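Chapter 7
Setting a Price When You Sell Secondhand

If you have ever stood in your own garage holding a bread machine and wondering what on earth somebody would give you for it, you already know the feeling this chapter is meant to help with. Pricing used goods is an odd sort of work, part arithmetic and part guessing about strangers, and most people come to it with no training at all. By the end of the chapter you should be able to put a tag on almost anything in the house (well, nearly anything) and explain to a friend how you arrived at the number.

Let's begin with Trinidad Lucero, whom you may remember from Chapter 4, where she was deciding whether to rent a booth at the Cabral swap meet. She went ahead and rented it. In August she loaded her brother's truck with a set of dining chairs, several boxes of kitchen things, a Kuvano sewing machine in its case, and a good many paperback mysteries. She had paid $235 for the sewing machine when it was new and used it for one winter of curtains, and she felt quite strongly that it ought to bring most of that back. 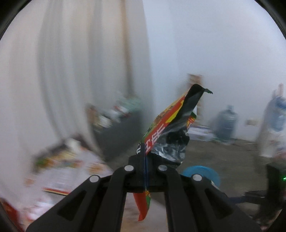

What she had in mind was the machine's original cost, and it is the place where nearly every new seller starts. The trouble is that the buyer wasn't there when you paid it. The buyer is thinking about something else entirely: what the same machine would cost today from another seller, how far they'd have to drive to get it, and whether they can trust that it runs. Economists call the most a buyer would willingly pay the reservation price, and we will use that term from here on. Sellers have one too, of course. Yours is the least you would take before you'd sooner carry the thing home again.

A sale can happen only when the buyer's reservation price is at least as high as the seller's. The space between the two is the bargaining range, and most of the friendly back-and-forth you hear at a swap meet is two people feeling around for where it begins and ends. Trinidad's range on the paperbacks was small, and she was happy to let them go at $2 apiece. On the chairs it was wide, and she had no idea how wide until a couple from Zillonley offered her $30 a chair before she had finished unfolding the table.

Did she do well to say yes? Hold on to that question, please, as we'll come back to it in Section 7.3, once we have looked at how asking prices are chosen and why an early offer deserves a little thought. We will also follow her over to Skakton, where the market is bigger, the booth fee is higher, and the sewing machine finally finds a home.

Key terms in this chapter: original cost, reservation price, bargaining range, asking price, booth fee

7.1 What the Buyer Knows

Every used item comes with a history, and the seller usually knows a great deal more of it than the buyer does.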